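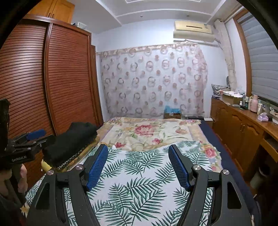

Romana Hubáček
Communications Coordinator, Stellach Home Services

October | Last updated 4:10 pm

Stellach opens bedroom reset bookings in Ornosell and Birhane

Stellach Home Services will take bookings for its bedroom reset visits in Ornosell and Birhane from this month, following a trial in Elow over the winter.

A reset covers one bedroom and takes two hours. Staff strip and remake the bed, fold blankets and clothing, dust blinds and slatted doors, and clear whatever has been left on the floor or on top of the wardrobe. Curtains are shaken out and rehung if the customer asks.

The service was set up for older family homes, where the bedroom often doubles as storage. Large timber wardrobes, overhead cabinets and long built-in cupboards under the window are common in the area, and boxes and bags tend to end up along the wall behind the bed.

"Most people ask us to start with the bed," said operations manager Kamil Malý. "Once the sheet is flat and the floral blanket is folded, there's a clean surface to sort on. Then we do the wardrobe, and the windowsill last."

Stellach staff do not throw anything out. Items without an obvious place are grouped on the bed for the customer to go through - small things included.

The Elow trial covered 700 bedrooms. The company expects to reach 3000 by the end of its second year and is hiring two team leaders for Birhane.

Air conditioner cleaning, mattress washing and furniture repairs are not part of the visit. Customers are asked to have spare linen ready and to tell staff about any carved or polished timber that needs a particular product.

Bookings can be made by phone or at the Ornosell office, 9 am to 4 pm.

14 shares | 2 comments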